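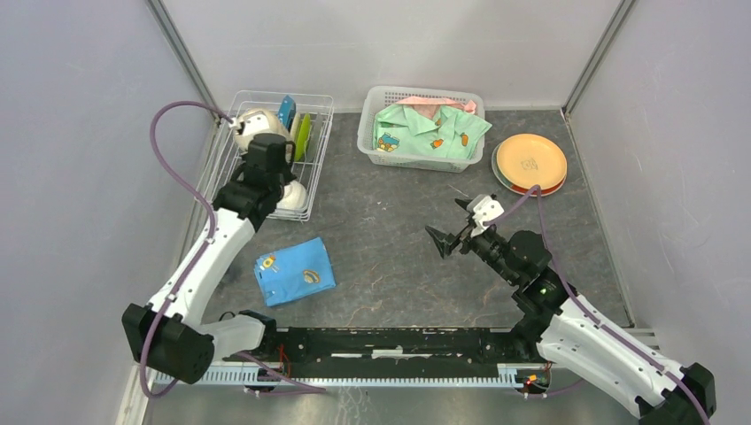

*Last changed: Jan 23, 2018*

# Task scheduling and arm arbitration for a two-arm tidying cell

Project report, Serena Negri

## 1. Scope

The report covers the planning layer of the Wasstead cell. Motor control and the gripper drivers were already in place and are treated as given. The work consisted of a scheduler, called Kister, that takes a list of detected items and produces two command queues, one per arm, such that both arms can move at the same time without entering the same volume.

Two kinds of item are handled: dishes, which belong either in the wire rack or on the plate stack, and cloth, which belongs in the basket. The rack stands at the back left, the basket at the back center and the plates on the right. The left arm can reach the rack, the right arm can reach the plates, and both can reach the basket. Most of the difficulty comes from that last fact.

## 2. Workspace model

The floor is stored as a 2D occupancy grid. Above it, the volume is divided into three zones:

- `L`: rack and the floor in front of it
- `C`: basket and the middle of the floor
- `R`: plate stack and the floor in front of it

An arm must hold a lock on a zone before any part of its gripper enters. `L` and `R` are normally locked by their own arm for the whole run. `C` is contested. A folded cloth lying between the arms, such as the light-blue one in front of the rack, is assigned to `C` even when its edge crosses into `L`. The first version assigned items by centroid, and small errors in the detected outline made the same cloth change zone between updates.

The cables are not modeled as geometry. They run along the outside of the links and arc well above them, so each link is given an enlarged collision capsule on the upper side. This is conservative and removes some valid poses over the plates.

## 3. Scheduler

Kister runs a greedy assignment followed by a repair pass. The greedy step gives every item to the arm with the lower estimated travel cost. The repair step walks both queues in time order and looks for overlapping requests on `C`. When it finds one, it does one of the following:

1. delays the request with the later start time
2. swaps the item to the other arm, if reachable
3. moves a later item in `L` or `R` forward to fill the gap

Option 3 is tried first. If it does not remove the overlap, the cheaper of the other two is used. The pass repeats until no overlap remains or 200 iterations are reached, at which point the plan falls back to strictly alternating arms.

Waiting poses are fixed. The right arm waits with its gripper open above clear floor, short of the plates, which keeps it outside `C` and gives the wrist camera a view toward the middle. The left arm has no separate waiting pose and holds its last rack position, retracted upward.

## 4. Implementation

The scheduler is written in Python and talks to the arm drivers through Itara, the message layer used by the other projects in the lab. Trajectories are produced by the existing Vasić planner with default settings. Its only modification is a callback that reports zone entry and exit, so that locks are released when the gripper leaves the zone and not when the whole motion ends.

The complete source is 2,623 lines, including tests.

## 5. Results

Plans were generated offline for 89 recorded item layouts. The alternating fallback was triggered in 2 of them. Both layouts had several cloths piled against the basket, and every candidate swap produced a new conflict on `C`.

Early lock release had a larger effect than the repair pass. With release at the end of motion, the second arm spent most of its delay waiting for the first to finish a retreat that had already cleared the zone.

## 6. Known problems

- Plates are treated as rigid discs of one size. Bowls in the rack use the same footprint, which is wrong when they are tipped.
- A failed grasp is not replanned. The item stays in the queue and the arm proceeds to the next one.
- Lock timeouts are hard-coded in `zones.py`.
- The cost estimate ignores gripper rotation, so upright plates in the rack look cheaper than they are. A table of measured wrist times is planned for May.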